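Oldale Off-Season Fares: Data Card

Version of 2020-08-15. Maintained by the Enstead travel data group.

The set holds over 700 return fares and room rates for short trips to Oldale and Dimberg, the two lake towns served by the Awan ferry. It is meant for comparing the cost of a visit in February with one in the summer months.

Each record gives the town, length of stay, travel class and total price in dollars. Stays run from 2 to 5 nights. Prices include local taxes – meals and ferry parking are left out.

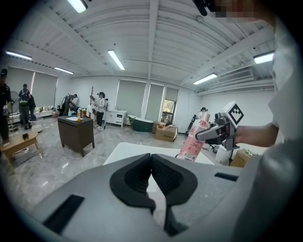 Pink spray can held upright over a white tabletop.

Known limits: Dimberg hotels that close for the winter have no February rates, and 300 of the records cover Oldale only. Group discounts are not included.

Files are comma-separated text, one per town. Missing prices are left blank. Please cite the set by title and version date.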